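Day Count Calculator FAQ

Why does your answer differ by one from another site's?
Usually one of us is counting the first day and the other isn't. Friday to Sunday is two days if you subtract and three if you count every date you touch. We subtract. Tick "include start date" if you want the other answer, and be wary of any calculator that won't say which one it uses.

Does the Clokham tool know about leap years?
Yes. It also knows that 1900 wasn't one and 2000 was, which a surprising number of homemade spreadsheets get wrong.

How far ahead is 1055 days?
Two years and change. The tool will give you the exact date, but I wouldn't trust any plan that depends on it. 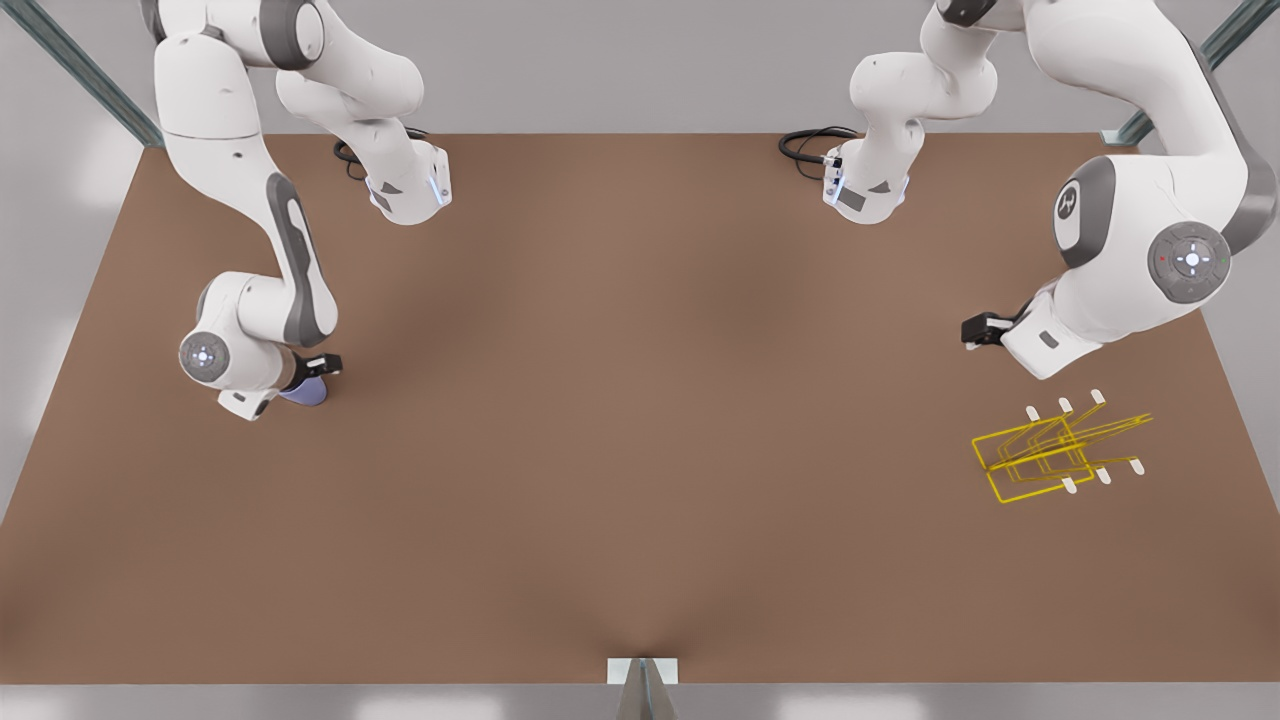

Two white robot arms over a brown tabletop, computer rendering.

Are birthdays "lucky" if they fall on a certain weekday?
We get this one a lot. No. Your birthday lands on every weekday sooner or later, so a lucky one is never far off. The Tavari weekday chart is on the site because people asked for it – nobody here has seen evidence that it predicts anything.

Can I enter several dates at once?
Up to 50, one per line. Past that the page slows down.

Do you count business days?
Only Monday through Friday. We leave holidays out, so check November by hand if you're in the US.

Can I use a result in a contract?
Read the contract first. If it defines "day" its own way, that beats our number.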